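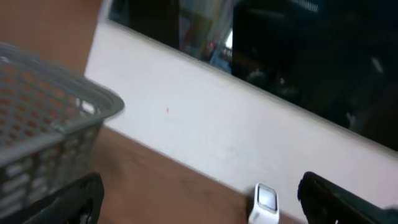

Last updated: August, 4:00 p.m.
By the Menero Business Desk

Zastolach has opened orders for the Garia, a two-finger gripper kit with a small camera mounted at the wrist. The kit is intended for tabletop handling in workshops, packing rooms and teaching labs.

Each kit contains the gripper, the camera, a mounting plate and 16 pairs of replacement finger pads. The company's Ham office will handle support and repairs. The first production run is limited to 255 kits, of which 106 have been reserved by existing customers.

Orders will be filled in the sequence received. Buyers may return a kit within 100 days of delivery. Zastolach stated that a version with longer fingers is under review and that no release date has been set.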